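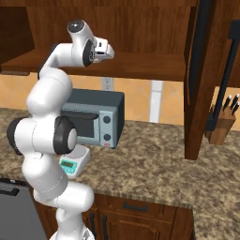 Addo Countertop Compost Crock, 135 oz

Home > Kitchen > Food Scraps & Compost

In stock. Ships from our Ollimthorpe warehouse.

Somewhere in your kitchen there is a bowl with a plate on top of it, and under the plate is something that used to be a cantaloupe. The Addo crock is for people who would like to stop having that bowl.

It's a glazed stoneware pot with a lid. The lid fits. We mention this first as we spent most of a year selling a different crock whose lid fit the way a hat fits a cat, and a number of you wrote to us at length. Those letters went to Kwaku Quaye in our workshop, who redesigned the rim, added a silicone gasket and asked that we stop forwarding them.

Under the lid sits a carbon filter, about as glamorous as it sounds. It handles coffee grounds, carrot tops and the outer leaves of a cabbage without complaint. It will not handle shrimp. Please take the shrimp outside.

What you get

Stoneware crock with carry handle
Lid with silicone gasket
Two carbon filters (one fitted, one spare to lose in a drawer)
Care card

Details

Capacity: 135 fl oz, or several days of scraps for two people who cook, or most of a month for one person who says they cook
Colors: Chalk, Moss, Burnt Toast
Handle: powder-coated steel, folds flat
Filter life: three to four months
Dishwasher: crock and lid yes, filter no, gasket top rack only
Warranty: two years against cracks in the glaze. Dropping it on tile is between you and the tile.

Which size do I want?

The 135 is the bigger of our two. It stands a little taller than a toaster, so measure if your cabinets hang low. The smaller one, the Clitia, holds 50 fl oz and tucks beside a sink quite nicely, but you'll be walking to the pile every evening. Some people like the walk. Some people live on the fourth floor and bought the 135.

Using it

Put the scraps in. Chop the big stuff first – a whole corn cob takes up an unreasonable amount of room and never seems to leave the compost pile anyway. A sheet of newspaper at the bottom soaks up the wet and makes emptying far less of an event.

If you use compostable liners, fold the edge down outside the rim before you close the lid, or the gasket won't seat. Change the liner every three days in hot weather. Liners are advertised as lasting longer than that, and in January they do.

Fruit flies: you'll have some in August. Everyone has some in August. Keep banana peels in the freezer until you're ready to empty the crock and you'll have fewer.

Replacement parts

Filters, pack of six (part 610)
Gasket
Handle, with both pins
Lid, any color. We don't ask what happened to the first one.

What customers say

"Moss is greener than it looks on my screen. I've decided I like it. My husband has decided to keep quiet." – Aba Asamoah

"Four stars. Heavy when full, which I suppose is physics. The handle is comfortable and the smell stays put. Would have been five, but I ordered Chalk and now I can see every drip of coffee." – Wendell Kapoor

"I was using a coffee can with foil over it for nine years and saw nothing wrong with that. My daughter did. Fine, this is better." – Akua Osei

Reply from the shop: We're framing this one. – Sena Baidoo, customer service

Shipping and returns

Each crock travels in molded pulp packaging, which you can tear up and compost if you're the thorough type. Returns are accepted for 30 days on unused crocks. We do need to stress unused. There was an incident.

The first run in Burnt Toast was 1000 pieces and the glaze varied a good deal from one pot to the next. The current run is more even, though if you're matching an older one from the Umham store, send us a picture and we'll look for something close on the shelf.

Page updated Jan 25, 2021. Gaskets are back in stock.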